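Switching OB/GYN at 30 weeks, is it too late?
Isdale Parents Board > Pregnancy and Doctors

marrow_lane
Posted Saturday, April 27, 2019
Hello all. English is my second language, so please excuse me if something is not clear. I am 30 weeks with my first baby and I go to the Savent Women's Clinic. The doctors there are polite, but I have seen a different one at almost every visit, and each time I must tell my history from the beginning. Last week I waited 90 minutes and then the visit was very short. I am thinking to move to the Kokkinos practice, where there are only two doctors and you know who you will meet.

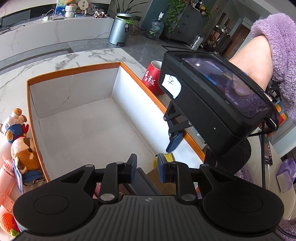 My husband thinks I should stay, because all my test results are there and the baby comes in July. I understand him, but I do not sleep well when I think of giving birth with a person I have never met. Has somebody here changed so late? Did they accept you?

plumtart
I changed at 32 weeks and it was fine. Call Kokkinos first and ask if they take transfers in the third trimester. Some offices stop at 28, some at 34. Don't tell Savent anything until you have a yes.

dov_and_co
I will disagree a little. With only two doctors you still may not get yours on the day. My sister-in-law picked a small practice for this reason and her baby was delivered by the on-call doctor from the hospital. Ask how they share the nights and weekends before you move.

plumtart
Sure, but she will at least have one person reading her chart from now until July. That counts for something.

marrow_lane
Thank you both. I did not think about the nights. I called Kokkinos this morning – they have a Saturday desk – and they take transfers until 34 weeks if the records come first. For the records Savent wants a signed form and a fee, and they say it can take until the middle of May.
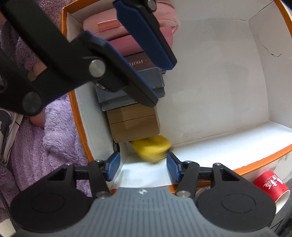
My insurance is another question. The lady on the phone said the new office is in the network, but the hospital they use is a different one, and I may have to pay around $688 more for the delivery. I asked her to send this in writing.

sinine_mom
Get the writing, yes. Also ask Savent if you can download your labs from the patient page. I printed mine at the Sinine library and the new office took them the same day, so I never paid for copies.

dov_and_co
Lab results are not the full chart though. They will want the ultrasound reports and visit notes too.

sinine_mom
Mine were all on the page. Maybe it depends on the year.

marrow_lane
I looked now and the labs and both ultrasounds are there, but no visit notes. I will print what I have and sign the form on Monday for the rest.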